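How to Wash and Store Wool Sweaters So They Last

Every April I pull the sweaters out of the closet, pile them on the bed and have a little talk with myself about how many I really need. Then I wash every one of them, because I love them all, and they go away until the cold comes back. It takes me most of a Saturday (with plenty of coffee breaks), and I look forward to it more than I probably should!

I learned all this the hard way. My first good sweater was a gray Rollik crewneck, bought with my first real paycheck, and I put it through a hot wash with the towels. It came out sized for a toddler. The ones I own now have been through 8 springs of the method below and still fit the way they did when I brought them home.

What you'll need

A clean sink or tub
A gentle detergent made for wool
Two big towels for each sweater
A sweater comb or fabric shaver
Cotton storage bags, or a drawer you can empty out

Step 1: Read the label, then check the sweater over

Look for the fiber content first. If it says 100% wool, cashmere or a blend of the two, and the label doesn't say dry clean only, you're fine to go ahead by hand. Turn the sweater inside out and hold it up to a window. Small holes show up right away against the light, and it's much nicer to mend them now than to find them in the fall when you're already late for dinner. Check the underarms and cuffs too – that's where mine always go first.

Step 2: Soak it

Fill the sink with cool water and swish in a small capful of detergent. I use the Mota wool wash because I like the smell, but any mild one will do. Push the sweater under, press down on it gently a few times and then leave it alone for ten minutes. Please don't rub it or wring it, however tempting that collar stain looks. If the stain bothers you, dab a drop of detergent on it with your fingertip before the soak. 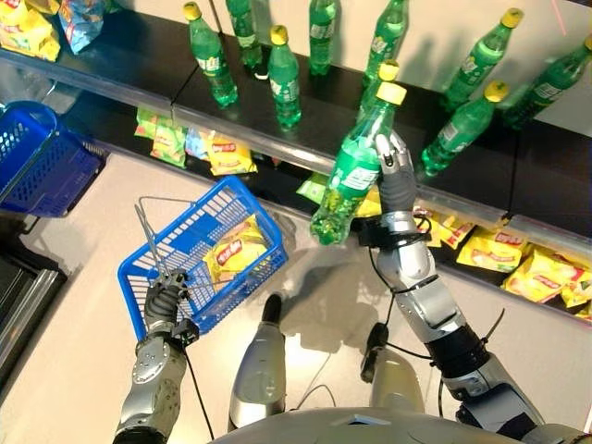
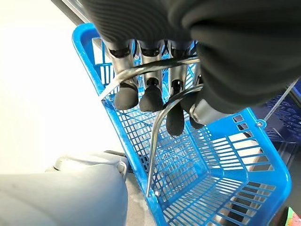
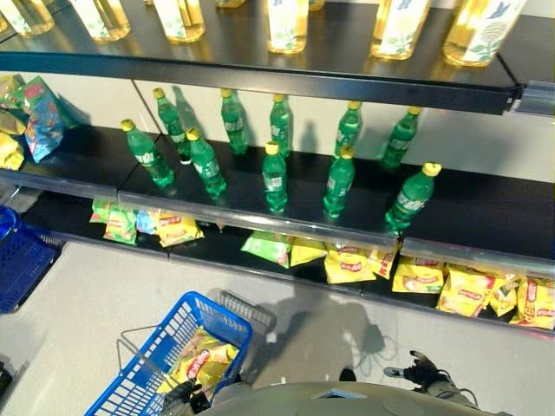
Shopping basket and green bottles in the first picture, bottles with flowered labels in the last

Step 3: Rinse and press

Let the water out and fill the sink again with fresh cool water. Two rinses are usually enough, three if you were generous with the capful like I tend to be. Gather the sweater up in both hands, supporting the sleeves so they don't stretch, and squeeze. Lay it on a towel, roll the whole thing up like a sleeping bag and press along the roll with your forearms. My kids used to kneel on it, and that works beautifully.

Step 4: Dry it flat

Spread the second towel somewhere out of the sun and lay the sweater on it. Pat it into shape, square up the shoulders and line up the ribbing at the hem. Flip it over when the top feels dry. A thick one can take two days in my house, and my big Hunow cardigan takes even longer, so I give it the guest bed and close the door.

Step 5: Comb and fold

Once it's completely dry, go over the pills with the comb in short, light strokes, holding the knit flat with your other hand. Fold the sleeves in behind, fold the body in half, and stack the heavy ones at the bottom. Hangers leave bumps in the shoulders, so I keep mine for shirts.

Slip the stack into a cotton bag with a cedar block or a sachet of lavender. Cedar loses its scent after a season or so, and a quick rub with fine sandpaper brings it back. My bags are the plain Lorport ones with a drawstring, and I pin a scrap of paper to each so I know which sweaters are inside without untying everything in October.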